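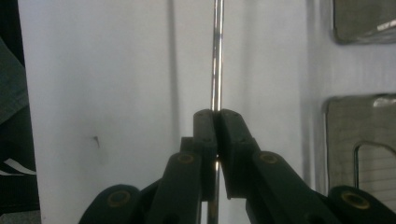
Do you need soft rubber pads to hold a thin metal rod? I'd say plain plastic ones do the job, as long as the tips close square.

I've been swapping between two hand-held grippers since January, the Jido and the Talavera, and thin shiny things are where they really part ways. The Jido has a lovely light squeeze but lets a rod twist if you so much as breathe on it. The Talavera is stiffer and my thumb aches after 49 goes, but it stays put - mostly! I did 107 grabs with each and the Jido dropped nine more.

Brass-colored bushings at the pivots are a big plus for me (my old Tustum wobbled like a loose tooth). Next up is the camera mount, which I still can't get to sit straight. I've ordered longer screws.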